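Birgate Pallex Work Table Covering
Section 4: Laying and Securing the Blue Surface

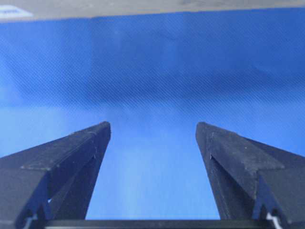 Read this section through before you open the roll. The Pallex covering is supplied as a single sheet in blue, with a separate underlay and a bag of edge parts. It can be laid by one person on a small table, but a second pair of hands makes the unrolling step much easier on a long one. Table assembly is covered in Section 3. If you are covering a table you already own, start with 4.1.

Revised 4 April 2020. Replaces all earlier versions of this section.

4.1 Before you start

The covering is 111 centimeters wide. Measure the depth of your tabletop at both ends and in the middle. Old tables are often deeper at one end, and it is the largest figure that matters. If the top is deeper than the covering is wide, do not try to stretch the sheet to fit. Order the wide version or see 4.9, Joining two sheets.

You will need:

A tape measure
A long metal straightedge
A sharp utility knife with new blades
A soft lead pencil
Two clean cotton cloths
Mild dish soap and warm water
A hand roller, or a rolling pin wrapped in a towel
Masking tape

CAUTION: Cut with the blade moving away from your body and keep your free hand behind it. Change the blade as soon as it starts to drag.

4.2 Preparing the tabletop

1. Clear the table completely, including anything clamped to the edges.

2. Scrape off old glue, paint drips and tape. A plastic scraper is enough for most tops. Use a metal one only on bare wood, and hold it low.

3. Check for raised screws and staples. Drive them in or pull them out. The underlay will hide a shallow dent but it will not hide a bump.

4. Fill holes wider than a pencil with wood filler, let the filler harden according to its own instructions, and sand it flush.

5. Wash the top with warm soapy water. Wipe it again with plain water and let it dry fully before going on.

NOTE: Do not use furniture polish, wax or silicone spray on the tabletop before laying. The edge tape will not hold on any of these, and solvent is the only way to get them off again.

4.3 Letting the sheet relax

The covering is rolled with the blue side facing in. Straight out of the carton it will try to go back to that shape, and a sheet laid too early will lift at the ends.

1. Carry the carton into the room where the table stands. Leave it closed until it has reached room temperature. In winter this can take most of a day.

2. Open the carton from the end marked with an arrow. Do not slit it along the side – the knife can reach the sheet.

3. Unroll the sheet on a clean floor or on the table itself, blue side up.

4. Put flat weights on the corners. Books in a pillowcase work well. Do not use cans or anything with a metal rim.

5. Leave it for 16 hours.

If the ends still curl after that time, turn the sheet over and leave it face down for a few hours more. Put a bedsheet under it so the blue side does not pick up grit.

CAUTION: Never warm the sheet with a hair dryer, heat gun or iron. It softens unevenly and the waves it leaves are permanent. Damage from heating is not covered by the warranty.

4.4 Laying the underlay

The underlay is the thin gray sheet wrapped around the outside of the roll. It has a grippy side and a smooth side. The grippy side goes down.

1. Lay the underlay on the table with one long edge flush with the back of the tabletop.

2. Smooth it from the middle outward with your hands. Do not pull it.

3. Trim the front and both ends so that the underlay stops one finger's width short of the table edge all around. The gap leaves room for the edge tape.

4. Run your palm over the whole area. Anything you can feel now you will see later, particularly when light comes in low from a window. Lift the underlay and remove whatever is there.

4.5 Positioning the sheet

1. Roll the relaxed sheet loosely onto its cardboard core, blue side in as before.

2. Set the roll on the left end of the table. Let the loose end hang a little past the tabletop.

3. Line up the back edge of the sheet with the back edge of the table. Hold the corner down with masking tape.

4. Unroll slowly toward the right, stopping every arm's length to check the back edge. If it has wandered, go back to the taped corner and start again. Dragging the far end across will put a diagonal pull in the sheet.

5. When the sheet is fully down, tape the other back corner.

6. Press out trapped air with the roller, working from the back of the table to the front. Use light pressure and overlap your passes.

NOTE: The blue will look uneven while you are doing this. Shading changes with the angle of the light, and patches nearer a window or lamp look paler than the rest. Check for real color differences from directly overhead, with the room lights on. If you still find one, stop before cutting. Cut sheets cannot be exchanged.

4.6 Trimming

1. Mark the front edge on the sheet with small pencil ticks, measuring from the back edge each time.

2. Lay the straightedge along the ticks. Kneel on a chair or ask someone to lean on the far end so it cannot slide.

3. Make a light first cut, then a second and third deeper one. Three light passes leave a cleaner edge than one hard pass, and the blade stays out of the tabletop.

4. Cut the two ends the same way.

5. Round the front corners. A jar lid makes a good guide.

6. Wipe off the pencil ticks with a damp cloth.

Keep the largest offcut. You will want it for testing cleaners and for patching (see 4.10).

4.7 Securing the edges

The bag of edge parts holds a roll of double-sided tape, four corner clips and a spare set of screws for the clips. Clips are optional on tables that stay where they are. Use them on any table with wheels.

1. Fold back the front edge of the sheet by a hand's width. Do not crease it.

2. Run the tape along the bare strip between the underlay and the edge of the tabletop. Leave the backing paper on.

3. Peel the first stretch of paper, lower the sheet onto it and press down. Continue along the edge, peeling and pressing as you go.

4. Repeat for the two ends, then remove the masking tape and do the back.

5. Go over all the edges with the roller, this time with firm pressure.

6. Push a clip onto each corner until it sits flat. Tighten the screw from underneath by hand. A power driver will crack the clip.

CAUTION: Do not fit the clips on glass or stone tops. Use tape only.

Leave the finished table alone overnight. Light objects may go on it straight away, but wait until the next day before you lean on the edges or clamp anything to them.

4.8 Daily care

The surface has a fine matte finish. It does not need sealing and should not be waxed.

Dust shows on blue more than on gray or beige. Wipe the surface with a dry cloth at the end of the day, and with a damp one when needed. For greasy marks, use a drop of dish soap in warm water, then wipe with plain water and dry. Pencil comes off with a white eraser. Ballpoint ink should be dealt with within the hour, using rubbing alcohol on a cotton swab – try it on the offcut first.

Do not use scouring powder, melamine sponges or bleach. They polish the finish and leave shiny areas that cannot be dulled again.

Mugs and warm plates are fine. Soldering irons, glue guns and pans from the stove need a stand or a board under them.

If the table stands in strong sun, move the things on it from time to time. Anything left in one place through a summer will leave its outline. On tables near a south-facing window we suggest a first check in May.

4.9 Joining two sheets

Tables too deep or too long for one sheet can be covered with two. Both should come from the same batch. The batch code is printed on the inside of the core.

1. Lay both sheets so that they overlap by the width of your hand.

2. Cut through both layers together along the straightedge.

3. Remove the waste strips, top and bottom.

4. Fold back the edges on either side of the cut, put down a strip of Dridero seam tape and press both edges onto it.

5. Roll the seam and leave it overnight.

Dridero seam tape is sold separately. Packing tape and carpet tape are not suitable, as their glue creeps up through the joint and turns dark.

Place the seam where it will get the least use. The middle of a work position is the worst spot for it.

4.10 Problems and repairs

Bubble in the middle of the sheet
Lift the nearest edge, roll the air toward it and press the edge down again. Do not prick the bubble.

Edge lifting
Clean off the old tape with rubbing alcohol, let the strip dry and apply new tape. If the same place lifts twice, check the tabletop for wax.

Ends curling upward
The sheet was laid too soon. Weigh the ends down for two days before replacing the tape.

Dents from heavy objects
Shallow dents recover by themselves once the weight is gone. Allow a week.

Cuts and scratches
Fine knife marks close up and can be ignored. Gouges up to 4 millimeters across can be filled with the Wei repair paste in blue. Press it in with a plastic card, scrape it level and do not touch it until it is firm. For anything larger, cut a patch from your offcut using the method in 4.9, going through both layers at once so the patch matches the hole.

Sheet slides on the table
The underlay is upside down. Remove the sheet, turn the underlay over and begin again from 4.4.

Replacement clips, tape and underlay can be ordered separately from Birgate. Have the batch code ready when ordering a second sheet.

Continue to Section 5, Fitting the Rear Rail and Drawer.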